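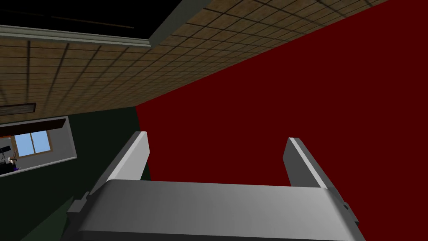
Is the Bindar subscription worth paying for if you only have one robot arm? Depends how much you break stuff. If your arm sits next to anything you'd be sad to lose, pay for a month and practice in the simulator first.

ok so. thread on Bindar, four weeks in. people kept asking in replies and I keep typing the same thing

what it is: a browser sim for small arms and mobile bases. you pick a room pack, pick a gripper, write your routine, run it, watch it go wrong, fix it, run it again. then export to the real controller. that's the pitch anyway

price: $90 a month on the solo plan. there's a $200 one for teams. I'm on solo, paid my own money, no code, no affiliate link, pls stop asking for one

setup took me a whole evening. installer wanted a newer driver, driver wanted a restart, restart wanted 40 updates. not Bindar's fault really but the docs say "minutes" and no

first thing you notice, the rooms are plain. flat colored walls, simple shapes, barely any texture besides the ceiling tiles. my kid asked if it was an old video game. if you want pretty pictures go elsewhere

BUT plain runs fast. I'm on a four year old laptop with the fan screaming and it still keeps up. the one prettier sim I tried before (Fanance, dropped it after the trial) turned into a slideshow every time I loaded a second room

wrist view is the one I use most. sits right behind the gripper so you get the two fingers and whatever is past them. took me a few days to stop getting lost in it. point the wrist up by accident and congrats, it's all wall and ceiling, no floor anywhere, which way am I facing

tip for that: bind "level wrist" to a key. it's buried in Settings > Motion > Extras. I have it on the spacebar. life changing, small life

2nd tip, use a room pack with different color walls. sounds dumb. a red wall and a green wall and you know which corner you're in from one glance. the all white starter room is misery

ok the grasping part. mixed

boxes: great. tape rolls: great. anything soft: forget it. there's a "cloth beta" toggle and I turned it on and my dish towel went through the table and kept going. filed a ticket

got an answer same day from someone named Lertchai Srithong, who told me straight up cloth won't be usable before February and to leave it off. I'll take that over a "we value your feedback" any day

the export. this is what you pay for right

ran a pick and place routine 120 times in sim, tweaked it til it stopped clipping the bin edge, exported, loaded it on my real arm. first real run it grabbed the block fine and then put it down a finger width left of where I wanted

so, not perfect. turned out my base was bolted a hair crooked and I'd told the sim it was straight. there's a calibration wizard for exactly this. I skipped it. don't skip it

after calibrating it was good. like boring good. I left it running through lunch and came back to a full tray

things that bug me:

the undo is only one step. ONE. it's a sim, time is fake, let me go back further

camera presets reset every time you switch rooms. I've asked about this twice

routine names can't have spaces and it doesnt tell you, it just grays out the save button and lets you suffer

also the run log caps at 600 lines on solo and then starts eating the oldest ones. long run overnight = you wake up and the part where it went wrong is gone. export the log partway or pay for teams. feels a bit cheap ngl

things I didn't expect to like:

the collision replay. anytime a finger touches something it shouldn't you get a short clip saved, slowed down. I learned more from those than from the tutorials

the room packs people upload. there's a free one called Wannasri, two rooms and a hallway, narrow doorways, good for testing if your mobile base can get through without scraping. mine could not. glad I found out there and not on my door frames

someone asked how it compares to the Trulora kit. different thing imo. Trulora ships you hardware and the software is kind of an extra. Bindar is software only, you bring the arm. if you own nothing yet look at Trulora first, then come back here when you've crashed it once or twice

my friend Chutima Petchrat has both, her take is she builds on the Trulora arm and tests in Bindar, and that the Trulora app hasn't been opened since spring. one person's opinion but she does this for a living and I do it in a garage

q from replies: does it do two arms at once? teams plan only. havent tried

q: offline? sort of. rooms you've already opened will load, new ones won't, export needs a connection. found that out at my parents' place

q: can a 12 yr old use it? mine does, with me nearby. the block editor is fine. she skips the text editor and so do I half the time

q: refund? there's a two week window. it's in the billing page under the fold, scroll

so am I keeping it. yeah, another month at least. I've got a drawer sorting routine half done and I'm not letting the real arm near those drawers til the sim one quits slamming them

if the log cap annoys you as much as me, there's a feature request up on their board, go vote on it. will add to this when I hear back on the camera presets thing

edit: the level wrist key is under Motion > Extras on Windows, on Mac it's Motion > Keys. sorry to the three of you who went looking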